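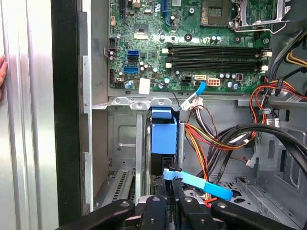 Figure 1. Desktop tower with the side open: system board, drive cage and supply wiring.

Bernel Technical College, Drundcombe Campus
Computer Maintenance, Level 2
Handout 6: Inside the Desktop Case
Revised 8/21/22

Purpose of this handout

This handout supports the first practical session on desktop hardware. Students are expected to read it before attending and to bring a copy to the bench. It covers the names of the main parts, the order in which the case is examined, and the records to be kept. Removal of the processor is not part of this session and is dealt with in Handout 14.

1. Before the case is opened

The computer must be shut down and the mains lead removed from the wall socket and from the power supply. Monitors, keyboards and network leads are also to be disconnected. A wrist strap must be worn and clipped to the bench earth point. Watches and bracelets are to be taken off.

Screws are placed in the tray provided, with case screws and drive screws kept apart.

2. The system board

The system board, or motherboard, is the large green circuit board in Figure 1. Students should be able to find the following on it.

Processor socket. The retention bracket is silver and hinged, and is worked by a curved wire lever. The contacts inside a socket are easily bent and must never be touched.

Memory slots. The board shown has two, both black, with white latches. When a module is fitted on the bench machines, the notch is lined up first and even pressure is applied until the latches close. A module that will not seat should be taken out and checked against the slot.

Expansion slots. One is black and one is blue. The colour of a slot is chosen by the maker and should not be relied upon to identify its type. Refer to the board manual.

SATA ports. These carry data between the board and the drives. Two of those in Figure 1 are blue, with a black one between them. Note which port each drive uses before any lead is unplugged.

Capacitors. These are the small round cylinders found across the board. A domed top or a brown deposit is a sign of failure and must be entered on the fault sheet.

3. Power connections

The cream-coloured connector in the figure has eight pins. Power plugs are shaped to fit one way round only. The clip is pressed before the plug is drawn out, and the pull is always on the plug body. Wires must not be used as a handle.

Standard supply wiring follows a colour code: yellow for 12 volts, red for 5 volts and black for ground. The power supply itself is a sealed unit and is not to be opened by any student.

4. Drive cage and cables

The drive cage is the grey metal housing beneath the board tray, and it carries a blue plastic bracket for a hard drive. Brackets differ between makers. The Stougaard training units use a sliding pattern, released by squeezing both sides together.

Cables should be returned to their clips before the side panel is refitted. Loose wiring can foul a fan or block the vents.

5. Practical task

Students work in groups of 4. Each group will:

Sketch the inside of its machine and label the parts named in sections 2 to 4.
Record the port used by each drive.
Unplug and refit one memory module.
Complete the fault sheet, including a nil return where no fault is found.

The sketch and fault sheet are placed in the Brastness folder at the end of the session. Both count towards the December portfolio.

Further reading: course manual, chapter 6.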